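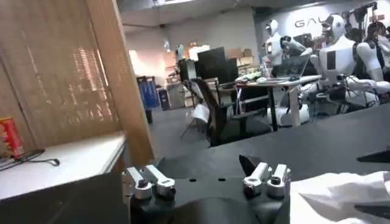
二月这次碰头会,讨论的还是老三样:曲目、场地、车,外加铜管声部念叨了一冬天的接水问题。先把最后这件写在前头,免得又漏掉。Impi 提议每个谱架底下都垫块布,别再往地板上放水了,上回散场以后长号那一排底下亮晶晶的一大片,她从指挥台上走下来差点滑一跤。有人问要不要统一买,Toivo 说买什么买,家里翻翻就有,照片右下角桌上那样一团皱巴巴的白布就挺合适,洗了再用,皱不皱的谁管它。大家都同意。从下次排练起自带,布上写名字,散场自己带走,忘带的人负责拖地(这条是 Kaisu 加的,她说得特别认真,我就照记了)。

首页 > 乐团近况 > 会议记录 > 二月

分享 16 评论 3

Dravumen 管乐团 二月碰头会记录

地点:排练室隔壁的小房间
开始:晚上六点半(大家差不多都到齐的时候)
到场:Impi Harju、Venla Ikonen、Kaisu Hyvönen、Toivo Nurmi、Eero Hyvönen,还有我
记录:我,第二单簧管

先声明一下,这次还是我记,所以单簧管声部的事可能会写得偏长,铜管的朋友多担待。上次的记录有人说太干,像说明书,那这次我就放开了写。名字我还是用原来的拼法,中文译名我们几个人写出来各有各的样子,看着反而糊涂。

一、上次遗留的事

上次说要修的低音单簧管修好了,取回来了,在柜子里。修理费 276 欧,从乐器那笔钱里出。Venla 试吹过,说低音区终于不漏气了,最低那几个音现在一吹就出来,以前得像吹气球那么使劲。她说着说着就想去拿来给我们演示,被 Impi 拦住了,说先开会。(后来休息的时候还是演示了,真的好听!那个低音一出来,窗户跟着嗡嗡响。)

师傅还交代了几句,我抄在这里,吹这支琴的人请看一眼:吹完一定要把里面擦干再装盒;软木那里抹一点点软木膏就够,别糊一层;琴盒不要放暖气旁边。最后一条尤其请注意,去年冬天琴盒就一直靠着暖气放,我也这么放过,检讨。

上次还说要问邻镇 Grisley 的合唱团愿不愿意跟我们合演一首。Kaisu 写信问了,对方回得很快,也很热情,说愿意,不过希望我们先把谱子寄过去,他们的男低音人少,想看看声部怎么分。她已经答应寄了。放在第二项里一起说。

至于谱架灯,上次定的是先借后买,借的事还没有下文。Eero 说他打过一个电话,没人接,然后就忘了。他会再打。

二、夏天音乐会的曲目

这一项聊得最久,也最热闹。我尽量按顺序记,但中间大家抢着说话,有些地方我是凭印象补的,哪里记错了请在下面留言,我来改。

Impi 先讲了她的想法。她想把上半场做成和水有关的曲子,湖、船、雨、河,什么都行,下半场放开来玩,进行曲、舞曲、电影音乐都可以来一点。她说去年的节目单太杂了,观众听完一首要重新坐正一次,今年想让人有一种一路往下漂的感觉。我个人很喜欢这个主意。Toivo 问进行曲算不算和水有关,Impi 说不算,Toivo 说那划船的人也要有节奏啊。这个问题没有结论,不过 Impi 答应开场给他留一首短的进行曲,就当是观众进场坐定用的。

上半场目前的打算是这样:

开场一首短进行曲,曲子由 Toivo 挑三首备选,下次带来大家听。

接着是那首慢的船歌,就是去年秋天练过、后来因为双簧管请假没演成的那首。谱子现成,大家手上应该还留着,请回家找找。第一单簧管那段独奏仍旧归 Venla,她说她一直没放下,在家里还吹着,邻居家的孩子都会哼了。

然后是三段民歌的联奏,编曲是 Eero 的。编曲这件事要多写几句。他带来了新改的总谱,把第二段从头到尾换了调,升了一个全音,说这样长笛那边能亮起来。长笛亮不亮我不敢说,我们单簧管是一下子多出来好几个升号!我当场就抗议了。Eero 说那段速度很慢,手指来得及。我说慢也是升号。Impi 让我们先照新谱子练两次,实在不行再改回去。我同意了,但是请记录在案,我是勉强同意的。

上半场最后是和 Grisley 合唱团的合演。曲子还没完全定,候选有两首。一首是大家都会唱的夏夜歌,好处是观众可能跟着唱,坏处是人人都太熟,稍微有点不齐就听得出来。另一首是 Kaisu 从旧谱柜里翻出来的,封面都快掉了,里面的和声特别漂亮,中间有一段乐队全停,只剩人声,然后圆号很轻很轻地进来。她在钢琴上给我们弹了一遍,弹完屋里安静了好一会儿。我觉得大家心里都偏向这一首,但是 Impi 比较冷静,她担心圆号那个弱起,太冒险。Toivo 就是吹圆号的,他说交给他。Impi 看了他一眼,说那你从现在开始每天练长音。他答应了,在场的人都听见了。

最后决定两首都寄给对方,由他们先挑,再商量。

下半场还比较散。有人提电影音乐,有人提探戈,Venla 想要一首能让打击乐出出风头的,她说打击乐的几位一年到头数休止符,太可怜。这个大家都赞成。我提了一首圆舞曲,没有人反对,也没有人特别激动,先放着吧。Impi 会把长名单发给大家,每人勾自己最想演的,下次再砍。

加演曲照旧,还是那首波尔卡。Eero 小声问能不能换一首,他吹了太多年了。大家说不能。

三、谱子和谱柜

Kaisu 现在管谱,她趁冬天把谱柜彻底理了一遍,这里要郑重感谢她。以前找一份第三小号的分谱,得把整个抽屉掏空,现在按曲名排好,每份封面上写着缺哪些声部,缺的她正在一份一份补抄。

她有几个要求,我一条条记下来。

借走的谱子请在本子上签名,写清曲名和声部。本子就挂在柜门内侧,笔也拴着,没有理由不签。

铅笔!铅笔!铅笔!不要用圆珠笔,更不要用荧光笔。她给我们看了一份长笛分谱,上面有四种颜色,还画了一只鸟。画得不错,但是请不要这样。

复印的谱子用旧了可以自己留着,原版谱一定要还。夹子、回形针请取下来再还,放久了会生锈,纸上一圈黄印子擦不掉。

还谱的时候别卷起来塞进柜子。卷过的谱子放在谱架上会自己合上,吹到一半看不见下一行是什么滋味,大家都懂。
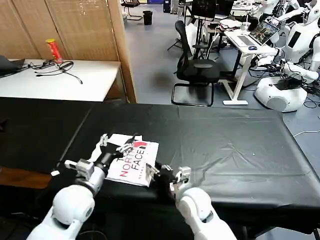

总谱和分谱搬运的办法也顺便定了一下。每次去外面演出,谱子都是散着抱过去的,去年秋天在停车场刮了一阵风,第二长号的几页飞到了灌木丛里,Toivo 钻进去捡的。Kaisu 说最好按声部分开装,一个声部一个袋子,袋口写上声部名,到了直接发。用什么袋子呢,讨论了一下,专门买文件箱太贵也太重,Venla 说就用买衣服给的那种白色纸购物袋,像图上印着 THE NORTH FACE 的那样,平放在桌上摊开,大字旁边都还有白地方可以写声部名。袋子谁家里都有一堆,请下次带过来,最好是干净的,提手没断的。木管用一种,铜管用一种,打击乐的谱子尺寸大,单独想办法。Kaisu 会在袋口贴纸条,所以带来的袋子上印什么字都无所谓。

补抄分谱需要人手。抄谱不难,但是费眼睛,也费耐心,拍子数错一个小节后面就全乱了。目前答应帮忙的是 Venla 和我。我的音符写得像豆芽,请吹到的人包涵。Eero 说他可以用电脑打,大家问他那为什么上次不早说,他说上次没人问。

还有一件小事:柜子最上层有一摞没有封面的旧谱,看纸张应该有些年头了,没有标题,只有几个声部。Kaisu 逐份试着弹过,有两首她认出来了,剩下的还是谜。她把这几份摊在钢琴上,谁有兴趣排练前可以来看看,认出来请告诉她。我看了一眼,有一份第一行特别眼熟,回家哼了一晚上,还是想不起来在哪里听过,急死我了。

四、场地

夏天音乐会还是打算在 Andrade 音乐厅办。这个厅大家都熟,座位 323 个,对我们来说大小正好,声音也好,就是后台窄,大号和定音鼓要侧着过。

Venla 去跟那边的人谈过了,日子先替我们留着,等我们确认。对方提了几点:

舞台下午两点以后才能进,之前有别人用。也就是说走台的时间很紧,装台要快。

谱架可以借他们的,椅子也是现成的,但是没有指挥台,要自己带。我们那个指挥台有一个角有点晃,Toivo 说他来修,加一块木头垫一下。Impi 说她去年站在上面的时候一直不敢往左边使劲,难怪左边的长笛总说她不看她们。

前厅可以摆一张桌子卖咖啡和点心,不能用明火,插座只有一个。咖啡机和热水壶同时开会跳闸,去年已经试过了,大家应该都还记得那一段黑暗的中场休息。今年只带咖啡机,热水在家里灌好保温壶带过去。

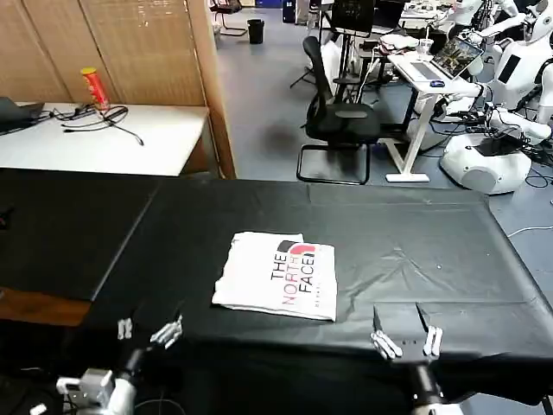 点心的事照旧,谁愿意做谁报名,名单贴在排练室门上。去年肉桂卷最先卖光,胡萝卜蛋糕剩了一半,蛋糕没问题,主要是切得太大块,拿在手里没法吃。今年建议统统切小一点,纸巾多备一些。有坚果的请写一张小卡片摆在旁边。我报了芝麻饼,第一次做,如果失败了就当我没说。

关于座位,Eero 想把铜管往后挪,靠墙,他觉得去年铜管太靠前,把木管盖住了。我们木管当然举双手同意。Toivo 说圆号喇叭口是朝后的,靠墙坐声音全打在墙上再弹回来,听起来会更响,还会慢半拍。这个好像挺有道理。最后说好走台的时候两种坐法都试一试,Impi 到观众席最后一排去听,由 Eero 替她打拍子。Eero 打拍子我们见过,越打越快,所以试的时候请大家心里自己有数。

灯光用他们现成的,简单打亮就好。Impi 特别提了一句,别再搞渐变的蓝光了,去年船歌没演成,改演的那首曲子配了蓝光,结果谱子上的铅笔记号一个都看不见。所以谱架灯的事还是得抓紧,Eero,请打电话!

票价没有变化。孩子不收钱,坐大人腿上或者坐过道边的垫子都行。票从五月开始卖,排练室、图书馆柜台、还有门口当场都能买。海报由 Venla 画,她说今年想画一条船,船上坐满了乐器,大号在划桨。我们都等着看。

五、车和搬运

运输公司 Umex 的报价来了,一辆能坐人也能装大件的大车,来回 749 欧。Toivo 觉得贵,Kaisu 觉得还可以,两个人各说各的理由说了好半天,我喝完了一整杯茶。

Toivo 的意思是大家自己开车去,大件他借一辆拖斗来拉,跑两趟就够。Kaisu 的意思是上次就是这样拉的,结果低音提琴在拖斗里滑来滑去,一路上她开车跟在后面,心都悬着。而且有几位团员不开车,总要有人去接,接来接去,最后到齐的时候走台只剩一半时间了。

Impi 问能不能折中,人坐大车,大件也上大车,只有咖啡桌那一摊由自己的车拉。这样前厅布置的人可以早去,不必等大车。这个办法大家都觉得行,Toivo 也点头了,只是补了一句,让 Venla 再去跟 Umex 讲讲价,他说她一笑人家就会便宜。Venla 说那你自己笑去。

所以:Venla 和 Toivo 一起去讲价。

装车的顺序也请大家留心,先上定音鼓,再上大鼓,大号和低音提琴靠着两边立好绑住,中间放谱架和小件。最后上的是谱袋,到了第一个拿下来。绑带请自己检查一遍,松的换掉。打击乐的鼓槌包单独带在身上,别塞进大鼓套里,那个教训我就不重复了。

六、演出服

每年必吵的一项,今年居然没吵多久。

还是黑裤子或黑长裙,上衣统一颜色。去年那个墨绿色有人喜欢,有人说像森林管理局。今年因为上半场讲水,Venla 提议换成蓝的,深浅不限,各人衣柜里找一件就行,站在一起深深浅浅反而有水的样子。Impi 马上就喜欢上了。Eero 说他没有蓝衬衫。Kaisu 说你有,在右边那个柜子里,我给你买的。

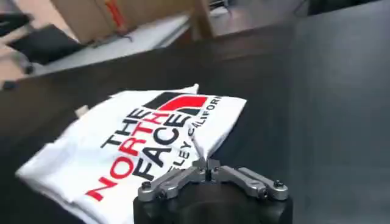
鞋子请穿黑的,擦干净。台下第一排的视线正好和我们的鞋子齐平,这个是去年我表妹来听的时候告诉我的,她说她整场都在看一双棕色登山鞋跟着打拍子。我没有告诉她是谁。

领结取消,天热,大家都松了口气。指挥还是穿她自己想穿的。

七、排练安排

三月开始,全体排练照旧,晚上六点半开始,请六点二十坐好、装好、调好音。Impi 说六点半的意思是第一个音在六点半响起来,并不表示那时候推门进来。我知道这条有一半是冲我说的,收到。

声部排练每个声部自己约,排练室空着的时候都能用,钥匙还在老地方。用完请把椅子归位,窗户关好,暖气调回去。上回有人走的时候窗没关,第二天早上谱子潮得软塌塌的,Kaisu 把它们晾在暖气片上一张一张翻面,心疼。

新来的团员请老团员多带一带。今年来了一位吹次中音萨克斯的,还有一位打小军鼓的年轻人,两位都很腼腆,坐在最后面,中间休息的时候请大家主动去说说话,递块饼干什么的。我刚来的时候就是 Venla 过来问我芬兰语听不听得懂,我说一半一半,她说没关系,音乐术语都是意大利语,大家都是一半一半。从那以后我就没怎么紧张过了。

调音的事 Impi 又讲了一遍。等双簧管给音的时候请安静听,听完再吹,别一听见就所有人一起响。长笛和短笛冬天从外面进来是偏低的,多焐一会儿。定音的时候不要练音阶,更不要练自己的独奏给旁边的人听(她看着 Toivo)。

还有一个提议,是 Eero 提的:每次排练最后留十分钟,试奏一首谁也没见过的谱子,从头吹到尾,中间无论怎么垮都不停。练视谱,也图个高兴。Impi 起初有点犹豫,怕吹乱了坏耳朵,后来说可以试一个月看看。曲子由 Kaisu 从柜子里抽,事先不许告诉任何人。我太期待了,特别想看铜管翻车。

八、其他

养老院那边问我们春天能不能去吹一个小时,小编制就行,他们的大厅放不下全团。Impi 说木管五重奏可以去,铜管也可以去一个小组,分两次,每次半小时,中间陪老人家聊聊天。去年有位老先生全程用手指在毯子上打拍子,打得比我们稳。愿意去的跟 Venla 讲一声。

排练室的钢琴该调音了,中间有个 A 怎么听都不对,Kaisu 说是她弹那首合唱的时候发现的,一到那个音就像咬到沙子。她会找人来。

厨房里那个没有主人的蓝盖子饭盒还在冰箱上层,请主人认领。再不领 Toivo 说他就要打开了,我们都劝他别。

有人在留言里问能不能带狗来排练。Impi 的回答是:狗如果安静就可以,团员如果安静也可以。目前两样都还没见过。

待办,我按人列一下,各位对号入座:

Impi:发下半场的长名单;跟 Grisley 合唱团的指挥通电话,问他们哪几个晚上能过来合练。
Venla:回复 Andrade,确认日子;海报草图;和 Toivo 一起去找 Umex 讲价。
Kaisu:寄合唱谱,两首都寄;联系调琴师;抽视谱曲子(保密)。
Toivo:挑三首进行曲;修指挥台;每天练长音。
Eero:谱架灯,打电话;民歌联奏第二段的新分谱,下次排练前发给大家;找蓝衬衫。
我:抄第三小号和第二单簧管缺的那几份;写这份记录(正在写);学做芝麻饼。

下次碰头在三月,时间等 Impi 看过她的本子再通知。八点四十散会,Eero 和 Toivo 留下来把椅子搬回大排练室,Venla 又把低音单簧管拿出来吹了一会儿,我走到楼下还听得见。

评论 3

Toivo:备选的进行曲我已经有四首了,能不能四首都带?

Kaisu:第三小号缺的是第二页和第五页,别抄成长号的了,上次就抄成长号的了。

Venla:饭盒是我的。别打开。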